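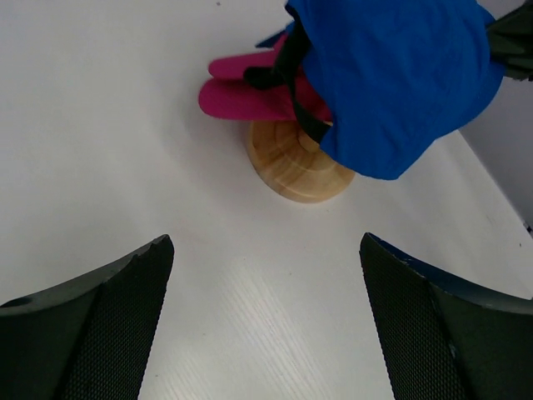
Filed under: Home > Hallway & Storage > Reviews

I have reached the age at which a person buys furniture for a hat. The Satstead hat stand is a round wooden base, a post, and a rounded wooden top for the hat to sit on, and for a fortnight it has lived on the white table by our back wall, wearing my pink baseball cap and looking better in it than I do.

My previous system was the newel post, and before that the floor. Caps left on the floor get trodden on. Caps left on the newel post are put on by visiting nephews and next seen in Swindon. I had considered a row of hooks, but hooks leave a little nipple in the crown of anything soft, and I did not want to go about with one of those at the back of my head.

So, the stand. It comes in a box far too big for it, padded with enough brown paper to wrap a bicycle. Assembly is a matter of screwing the post into the base and the top on to the post, for which Satstead supplies a folded sheet of instructions in nine languages, all of them saying "turn". Mine went together with a slight squeak at the last half turn. The squeak has not come back and I haven't gone looking for it.

I like the wood very much. It's a light, warm colour with plenty of grain, and the base has rings turned into it, so you get curves of one sort running across curves of another. The rim is rounded off properly too. I've owned dining chairs with less care taken over their edges.

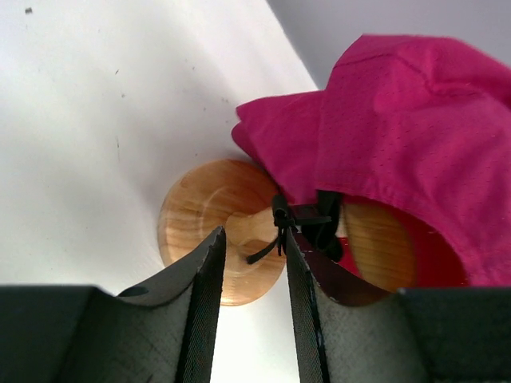
The base is also where I have my one serious grumble. It has no felt underneath. Our table is not in its first youth and has picked up specks and scratches from all sorts of things over the years, so I can't blame the stand for any of them, but I would still like something soft between the two. I bought a sheet of stick-on felt from the hardware shop and have yet to cut it out. It's on the list.

As to whether it holds a hat: that depends on the hat. A straw one with a stiff crown sits up there like a mayor. A soft cap needs persuading. Mine is the floppy kind with a black strap and buckle at the back, and unless you settle it squarely over the top it slides round, tips over and hangs there with its brim pointing at the table. Undo the strap a bit first and it goes on more easily. Do it up again afterwards and you stand a fair chance of trapping the post in the loop, as I have done more than once while late for a bus.
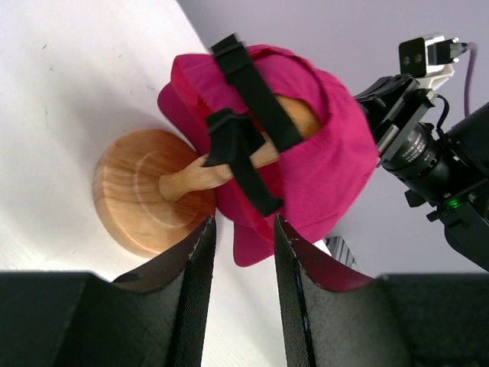 My neighbour Sumathi Poduval, who has a proper collection, owns the Weltness version and lent it to me for a weekend so I could be fair. It's taller and has a heavier foot, and a cap stays put on it even if you throw the thing on from the doorway. It is also painted a shade of grey I associate with dentists. I gave it back on the Monday without a pang.

Would I buy the Satstead again? Yes, though I'd wait for a sale. It suits anyone with one or two good hats and a bit of table to spare. If you have a soft cap and no patience, get the Weltness and paint it.

Four stars. The fifth is available on receipt of some felt.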